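Stop Buying the Good Glasses

By Rhiannon Penry
Monday, January 26, 2026

I own 15 wine glasses and I have not drunk out of 12 of them since we moved. They were a wedding present, they are very thin, and they live on the top shelf where I need the step stool to reach them. When people come over I use the other three, plus whatever tumblers are clean. I suspect a lot of households work this way, and I think we should admit it and quit buying the good glasses.

My case is a simple one. A glass you are afraid of is a bad glass. It may look lovely, and it may do something for the wine that I am not able to taste, but if you wash it with your shoulders up around your ears then it is costing you more than it gives back. I would sooner have a goblet with a bit of weight to it, a foot wide enough to stand steady, and a color that doesn't show every fingerprint.

That last point is where I lose people. My brother-in-law, Rhodri Phillips, holds that wine has to be drunk from clear glass or you might as well use a mug. You need to see the color, he says. I have watched him at dinner for years and I have never seen him hold a glass up to the light. He looks at the label, he pours, he drinks. So do I.

Black goblets get the most resistance of all. People say they look like props, or like something from a Halloween aisle. I thought so too until last April, when I ate at a friend's place and she had them out on a plain table with white plates. They looked fine. By the second course I had stopped thinking about them. A black goblet has the same shape as any other goblet, a cup on a stem on a round base, and once the color has stopped being a surprise the shape is what you notice.
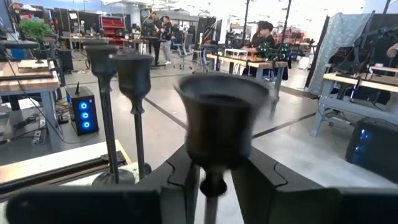
Black goblets, with a light wooden board at lower left.

I also like them outside the dining room. We have a notion that anything with a stem belongs at a table with a cloth on it, and that everywhere else should get paper cups. I worked for over 10 years in an office where every birthday and every retirement was toasted in paper cups, the kind with a seam that goes soft if you talk too long. When Casimiro Cuesta left after 33 years, he got a speech, a card, a cake from the good bakery, and cider in a paper cup. I remember being embarrassed about the cup. A shelf of plain, sturdy goblets in the break room would have cost us less than the cake.

There are things to be said against this. Stems take up room. You can't stack goblets, and if you hang them you need a rack, and racks collect dust and grease. Dark ones are hard to check for cleanliness, and I'll grant that one completely. With clear glass you can see a smear from across the kitchen. With a black one you have to run a finger around the inside or tip it toward the window. I do that now without thinking, but a guest who finds a smear of old wine in the bottom will not care what my habits are. Wash them by hand or rinse them right away.

Rhodri's other objection is that you can't tell how full they are. This is true if you are pouring from across the table – I have overfilled one, and it went on the bread. Stand up and look in. It takes a second.

As for how many to buy, get fewer than you think. The boxed sets are sold on the idea that you will someday seat a crowd, and stores will happily sell you 30 of anything. Most of us have room for six chairs. Buy six goblets and maybe two spares, keep them on the shelf at eye level, and use them on weeknights for water, juice, or a scoop of ice cream if you like. If one breaks, sweep it up and go on with your evening. If you find you can't do that, you bought the wrong glasses.

I have not yet decided what to do about the 12 on the top shelf. My daughter doesn't want them. The thrift store on our street has a whole wall of the same kind already, thin and clear and mostly still in their boxes, which I take as some support for my argument. For now they are staying up there and I've put the step stool in the garage.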